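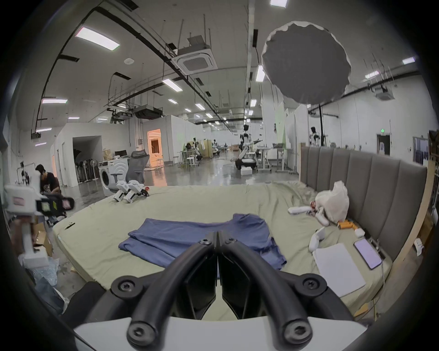 The shirt job changed last September

At Burkar, folding used to be a matter of speed. Yi-an Jin did it for years, and what she was paid for was the pile at the end of the shift. Now the same T-shirt gets handled so that a machine can learn from it, and the pile hardly matters. I think that is skilled work – and it should be paid as skilled work.

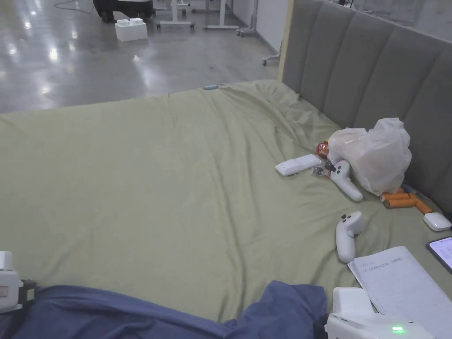
What the job has become

Folding one shirt 1000 times is dull, and it is hard on the wrists. A rota with 10 minutes off in every 52 would help more than another talk about the future. So would a say in which tasks go to the robots first. Two people asked for that in writing and are still waiting for a reply.

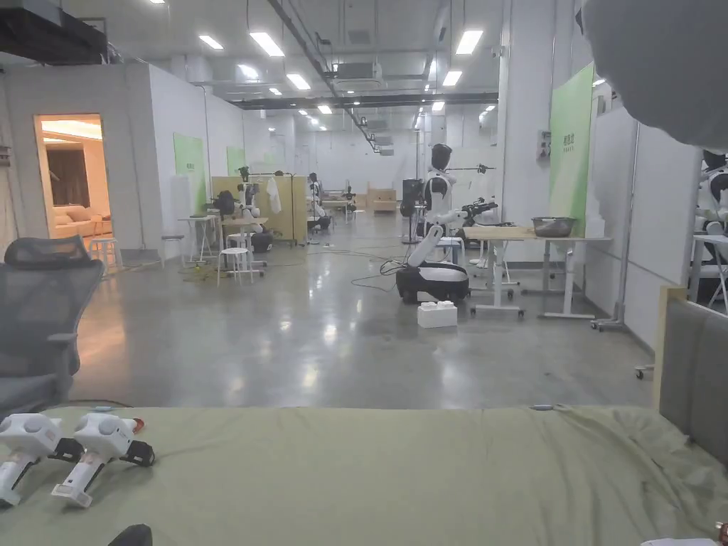
Grippers on the bed, with the robot stations further down the room.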